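June
Posted by Loubna Hegazy
2 min read

Wanted: people who can put a block in a square and live with the result

Ellulach is looking for participants for a small study of how adults stack, sort and tidy small objects on a table. No experience is needed. If you have ever cleared up after a toddler, you are overqualified and we'd like you anyway.

A session lasts two hours, including a tea break that Anathi Botha guards fiercely. You'll sit at a wooden table and be given coloured blocks, a black square outline and a card of instructions. Some of the cards are easy. Card 6 has caused grown professionals to go quiet and look out of the window.
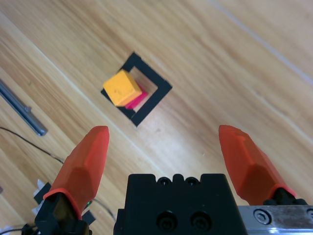 A yellow cube on top of a flat pink block sounds like nothing much until you're asked to do it again, slightly to the left, with your other hand. We are interested in where you put things, how often you change your mind, and whether you straighten the square when you think we've stopped looking. (Most people do. You may sigh out loud.)

You should be over 18, able to sit comfortably for a while, and willing to be told "thank you, once more please" in a pleasant voice. Left-handers are especially welcome – we have two so far and they're getting tired.

Sessions run at our Prelley rooms, starting at 7 in the evening. There is a modest fee, paid on the night, plus bus fare. Biscuits are provided, but not near the blocks.

To apply, write to Anathi Botha at Ellulach, quoting study 681, and say which hand you write with and which evenings you can't do.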